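Skusasgate to stage both Wolde fixtures after Amham pull out

Skusasgate Cricket Club will play host to both of this summer's matches against Wolde, after Amham let it be known last week that they could no longer offer their ground for the second of the two. It is a disappointment for the Amham members, who had been looking forward to a first visit from Wolde in a good many years, but there was relief all round that the games will still go ahead.

The trouble, as so often at this time of year, is the square. A long wet spring has left 3 of Amham's pitches unfit for anything more serious than a knockabout, and the club felt — quite rightly, most people here would say — that it was kinder to speak up in April than to leave everyone guessing until the week of the match.

Dragica Yordanov, who captains the Skusasgate side and also looks after the fixture list, said the offer to step in was made within the hour. "They've helped us out often enough over the years, and we weren't going to let a good game slip away for want of a field," she said. "Of course I'm sorry for them, I really am, but we'll make the Amham people as welcome as we possibly can, and I hope they'll come over and bring their deckchairs." 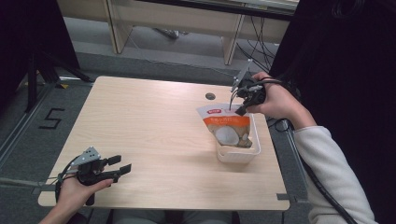 A snack pouch in a white plastic tray.

Wolde have kindly agreed to the change, even though it adds some 26 miles to their journey. They won both meetings last season, the second of them by 2 wickets in fading light, and will fancy their chances again with much the same team.

Skusasgate, for their part, should be stronger in the bowling than they were a year ago, and have been getting through plenty of work in the nets at Susen, where the indoor lanes stay open to club members for another 4 weeks. Yordanov was full of praise for the younger players, several of whom are hoping for a first senior cap — and she was careful not to say which of them might get one.

Both matches begin at 1pm, with tea between innings, and entry is free.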